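A golf apparel buyer on what sells and what comes back

Elstead has stocked golf clothing since it opened its second store, and its apparel buyer has placed every order since then. We spoke at the Grirley store on 2025-10-03, while next year's ranges were being chosen.

The biggest change, the buyer said, is that tour players move fewer shirts than they used to.

"Ten years ago a player would win on Sunday and we'd get calls for that exact polo. Now people ask about fit first. They might ask who wears it, but it's the third or fourth question."

Elstead carries 13 golf labels, down from a peak the buyer described as "too many for the wall space." Ostura is the newest. It has no tour player under contract and spends its money on club pros instead.

"They gave shirts to pros at six clubs near us and we sold 789 pieces by the end of June. I had ordered for less than that and had to go back twice."

Gunawan, which does sponsor players, remains the store's best seller in outerwear. The buyer thinks rain jackets are one place where an endorsement still helps.

"You see somebody play five hours in the rain on television and you believe the jacket. With a polo you don't learn much from watching."

Pants are harder. They are returned more than anything else in the department, mostly over length. The buyer has asked suppliers to add a short inseam and so far two have agreed.

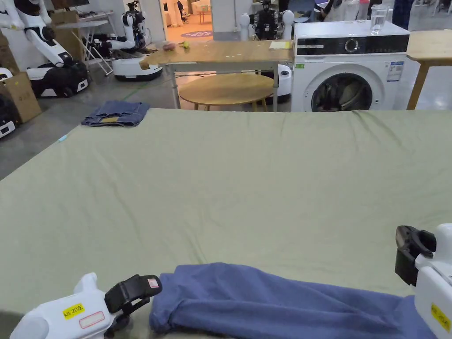
"Waist sizes are all over the place too. A 34 in one label is a 36 in another. I tell the staff to get people into the fitting room and have them take a stance, because standing straight tells you nothing about a golf swing."

Prices will go up next season by $5 on most polos. The buyer expects some complaints and is keeping one basic line at the old price.

Orders for spring close in two weeks. Ostura will get a full rack at Grirley, next to the shoes.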